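Programming Notes: Otby Adds Four Titles, Renews Two

March 28, 2022

Otby has released its unscripted lineup for the second half of the year, and readers of this blog who follow home and property programming will find a good deal in it. The streaming channel has ordered four new series, renewed two existing ones, and moved its weekly property block from Sunday afternoon to Wednesday night. The new schedule takes effect in June.

The most prominent of the new orders is "Under One Lintel," produced by Hervieu. Each hour follows one household as it divides a single-family home into two legal units. The first season will run to ten episodes. Hervieu previously supplied the channel with "Second Key," and the same production team is understood to be in place, with Halima Lawal as showrunner. Ms. Lawal's earlier work was notable for its attention to permits and inspections, subjects that most renovation programs pass over in a sentence.

"The Closing Table" comes from Trivis and will consist of half-hour episodes, each set on the final day of a sale. According to the announcement, producers reviewed 132 submissions from buyers and selected 16. This viewer has some reservations about the format. The last day of a sale is largely paperwork, and a half hour leaves little room to explain how the parties arrived there. The pilot will need to establish a great deal in its opening minutes.

The remaining two orders are smaller. "Forty Acres Out" concerns rural land auctions, and "Rent Roll" is a six-part documentary on small landlords in three Midwestern cities. No production company has been named for either.

As for renewals, "Second Key" returns for a third season and "Amivgate" for a fifth. The latter remains the channel's longest-running property series, and it will cross 50 episodes during the coming run. Longtime viewers will recall that it began as a companion web series, with installments of 12 minutes, and that the change to a full hour was not popular at first. The comments on my review of the second season ran heavily against it. Opinion has since softened – the fourth season premiere was, by most accounts I received, the best reviewed of the series.

One omission should be recorded. "House Proud, House Poor" does not appear anywhere in the lineup, and the channel has made no statement on its status. Its page remains active and all episodes can still be streamed. A petition in support of the program had gathered 3,576 signatures as of this morning. I have signed it.

The move to Wednesday will place the block opposite two established competition programs, and the channel is evidently confident that its audience will follow. I will publish separate reviews of each premiere as in prior years, with the first to appear within a day of broadcast. Corrections to the episode guide may be submitted through the contact page.
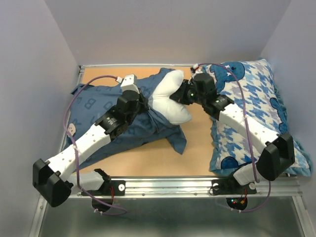
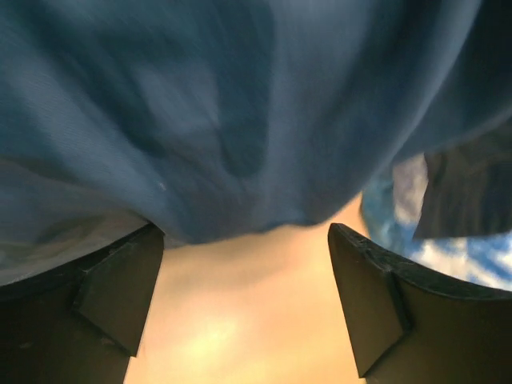

Blue fabric, in two views.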